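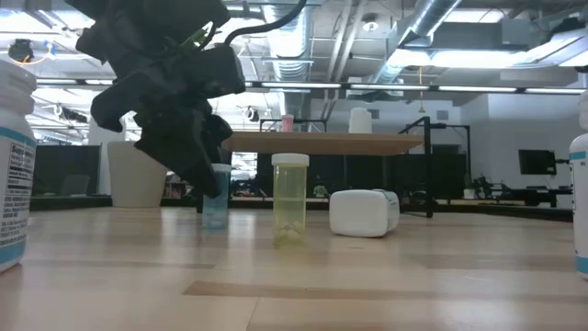
4.2 Coming back after the renovation

We had expected the drinkers of Didavberg to talk to us mostly about beer, and we were wrong. Of the 92 regulars and former regulars who filled in our November questionnaire, 59 wrote at least a line or two in the open box at the end, and what they wanted to tell us about was where they used to sit. The Plindevitz, which had the heaviest renovation of the five pubs in our study, drew the longest answers by a good margin. People remembered the old snug, the draft from the side door, the carpet that held on to your shoes, and they remembered these things with a fondness that we found hard to square with how seldom many of them had gone in during those last years.

That gap between affection and custom runs all through our material. The Plindevitz stands only 200 meters from the Deák, and for a long time the two houses shared a crowd on Friday evenings, with people wandering from one to the other as the mood took them. When Iltell bought the Plindevitz and closed it for building work, the crowd settled at the Deák, and a good part of it simply stayed there after the doors down the street opened again. Some told us they had meant to go back and look. A few had gone once, on a quiet weekday, and had come away saying it was very nice – which, in the way they wrote it, was not quite praise.

It would be easy to read all this as a dislike of change, but the same people spoke kindly of the new kitchen, and several were openly pleased about the restrooms. The trouble lay more with the furniture, and with tables above all. Where the old room had small tables pushed into corners, the new one has long shared ones, and a person who comes in alone has to decide whom to sit beside.

Figure 5. Light-colored wooden tabletop on a gray carpeted floor.

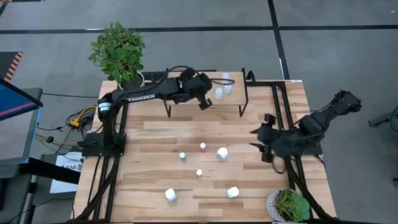 I never minded sharing a table with people I knew, one former regular wrote, but now I have to ask if a seat is taken, and in my own local I don't care to ask. Variations on that remark came up in answers from newer customers too, although they tended to be more cheerful about it and one had made two good friends that way.

We take up the question of seating again in Section 5, where the answers are set beside our own evening visits to the Plindevitz and the Deák.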